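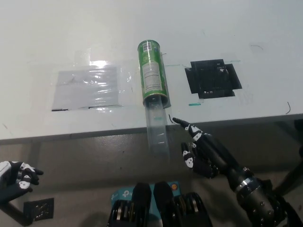 I've been making noise offstage for other people's plays for a long time, and the Kiltby thunder tube is the one thing I sell that I'd be truly sad to stop making. If you haven't met a thunder tube before, it's a hollow body with a skin over one end and a long loose spring hanging off the middle of the skin. Shake it and the spring talks to the skin and the whole thing growls. People always ask me how big it is before they ask how it sounds, so think tall and narrow, the general shape of that green can with the white label and the barcode, the kind of shape you'd expect to have chips in, and then make it fatter and leave one end open. The Kiltby is 12 inches tall and the spring hangs down another 14 below that, so you do need to hold it up a little (I tell kids to pretend it's a lantern).

Print this page | E-mail this page

Kiltby Thunder Tube
Price: $56, spring included
Usually in stock

The body is heavy wound cardboard with two coats of matte black on the outside. I tried shiny black on the very first ones and they caught every bit of stage light, and you could see the thing glinting in the wings from the third row! So, matte. The inside is left bare because paint deadens it. I tested that more than I needed to, with my neighbor banging on the wall.

The skin is a synthetic drum film, glued and then bound with waxed cord. I used to offer real hide too, and a few of you still write asking for it. It sounded lovely in a dry hall and like a wet sock in an outdoor show in May, so I gave it up. The film doesn't care about weather.

The springs come from a little shop on Szczepańska that winds them for me. They are softer than the ones on the toy versions, and that's most of the difference you'll hear. A stiff spring goes "boing." A soft one rolls, and if you let it drag across the edge of a chair you get a long far-off rumble that's just right for a storm that hasn't arrived yet.

What I use it for

Thunder, obviously. But also: a big door closing somewhere below, a train, a dragon turning over in its sleep, a ghost about to walk on. Tap the skin with one fingertip while the spring hangs still and you get a sort of heartbeat with a tail on it. We did a whole sea voyage at Utholm last year with one Kiltby, one tray of dry peas, and a person blowing across a bottle, and a woman in the front row put her hood up.

For storytelling in a small room, go easy. It's much louder than it looks and the little ones in front get it first. Hold the open end toward your own stomach for quiet, toward the floor for medium, and toward the back wall when you want them to jump. I've played it without a microphone in a hall with 100 seats and had the director wave at me to bring it down.

If you do mike it, don't point the mic into the open end. Put it off to the side at elbow height and roll off some of the high end, otherwise all you hear is metal.

Care and fixing

Don't pack it with the spring stretched. Coil the spring up loosely, push it inside the body, and stuff a sock in after it. I mean a real sock; bubble wrap squeaks. Keep it out of a hot car, the glue gets soft.

If the skin gets a buzz you don't like, check the knot in the center first. Nine times out of ten the little washer has worked loose, and you can press it back with your thumb. A torn skin I can replace, just send me the body and leave the spring at home. Replacement springs are sold separately and hook on without tools.

Shipping and the other model

I ship in a plain carton, and orders go out in the order they come in. Schools can pay by purchase order, send me a note first so I can look out for it. If it shows up dented, tell me and keep the carton.

You may have seen the Wistavex tube listed next to mine at some theater suppliers. It's a larger, deeper one, with a handle, and it's a good piece of gear if you have a pit and somebody whose whole job is effects. I own one. Mine is for the person who is also playing the innkeeper and has four seconds to get across backstage in the dark.

Prices on this page last checked 14 December 2025.

Related items
Replacement spring, soft
Replacement spring, extra soft
Hand-crank wind machine, tabletop size
Rain tray with peas
Wooden clappers, pair
Slapstick, small
Padded bag for Kiltby tube

Contact | Ordering | Returns | © Kiltby Stage Sounds, all rights reserved | Back to top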